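Reading time: 2 min

Robotics > Work cells > Two-arm cells > Londard tabletop cell

Londard tabletop cell

The Londard tabletop cell is a two-arm work cell for light handling tasks, such as opening drawers and moving small household goods. It consists of two jointed arms, a flat worktop and a set of ordinary objects that can be changed from one job to the next. Most of the time spent on the cell goes into setup and upkeep. 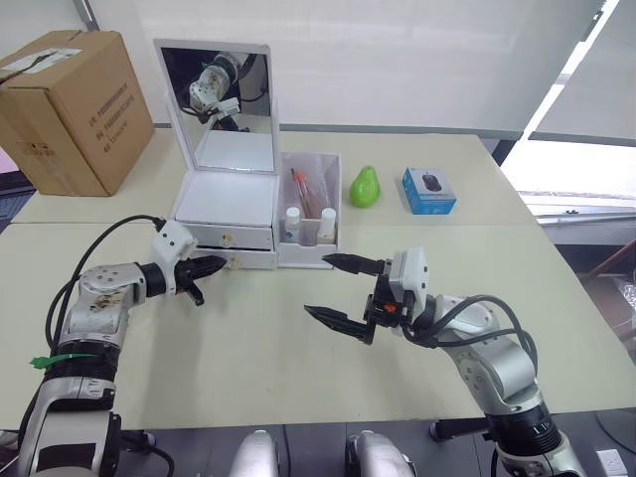
Drawer work with a white vanity organizer on the tabletop.
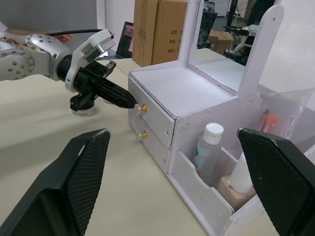 Operators disagree over how often the fingers should be checked. A reply on the Rolto users' board holds that a check at the start of the day is too little for drawer work, and that a finger which has slipped off a small knob a few times should be looked at on the spot, whatever the schedule says. The Londard handbook leaves the interval to the operator.

Setup

The worktop is leveled first. Where it is made of two sections, the joint is checked with a straightedge, and a step at the joint is taken out at the feet. The arms are then powered up one at a time and moved slowly through their full range with the grippers empty. Cables are watched during this movement. A cable needs enough slack for the wrist to turn completely, but a loop that hangs too low can catch on a lid or an open drawer.

Objects are placed last. Furniture with drawers is set square to the edge of the worktop, with 42 cm of clear space in front of it. Light pieces tend to slide when a drawer is pulled and may be held down with removable putty. Each drawer is opened and closed by hand before the arms are allowed near it.

Grippers

The cell uses two-finger grippers. Long, narrow fingers suit knobs and small handles, while wider ones are used for bottles and boxes. Fingers are changed in pairs. After a change, the gripper is closed on a flat gauge and the tips are compared; a difference of more than 2 mm calls for refitting. Closing force for small drawer knobs is normally set to 70 percent of the force used for bottles.

Maintenance

Finger surfaces are wiped with a lint-free cloth and alcohol. Scuffs on the arm housings are cosmetic and are left alone unless the metal is dented or a bolt head is damaged. Joint bolts are checked with a torque wrench every 400 hours of operation, starting at the base and ending at the wrist. The cable ties are looked over at the same time, and any that have gone brittle are replaced.

Common faults

A drawer that opens partway and stops is usually being pulled at an angle. The approach is taught again with the wrist in line with the drawer. Drift in one arm only is most often traced to a loose base mount. The Boltden service notes advise tightening the mount and repeating the zero position before any joint is opened.

See also: Akgül finger gauge; Drawer handling; Wrist cameras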